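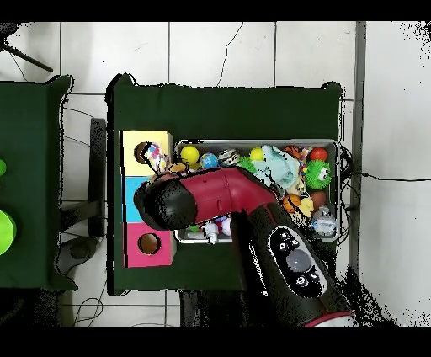 *The posting boxes in yellow, blue and pink, with the tray of balls alongside.*

Bought the Rulau posting boxes in November and the mixed ball assortment from Drindier a bit later, and they have been used together ever since, so one review for both.

The boxes first. They are plain cubes in pale colours with a round hole in the top, and a child drops things in. The colours are easy to tell apart. The hole takes the smaller balls without any fuss, and long or floppy toys tend to stick halfway -- which some children enjoy more than the posting. They are light, so they slide if leaned on. A cloth on the table helps. Ours is dark green and small bright things show up well on it.

The balls are a mixed lot. The globe one is a good squeeze and has kept its print. The green spiky ones with the big eyes are the favourites and also the ones that pick up fluff, so rinse them and leave them to dry overnight. The plain yellow ones are dull but roll properly.

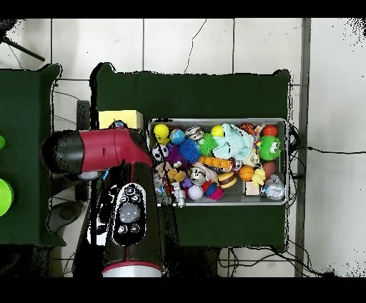

*E. Olaniyan*

The metal tray was bought separately from the kitchen shop in Ullum. It is shallow, with a rim that stops most things rolling off, and it wipes clean. It is noisy on a tiled floor if you drop it. With everything in at once it gets crammed, and the beads end up tangled with whatever is next to them. I would put out half and keep the rest in a bag.

Boxes: good, though a bit light for the price. Balls: fair. I would buy the tray again before either of them.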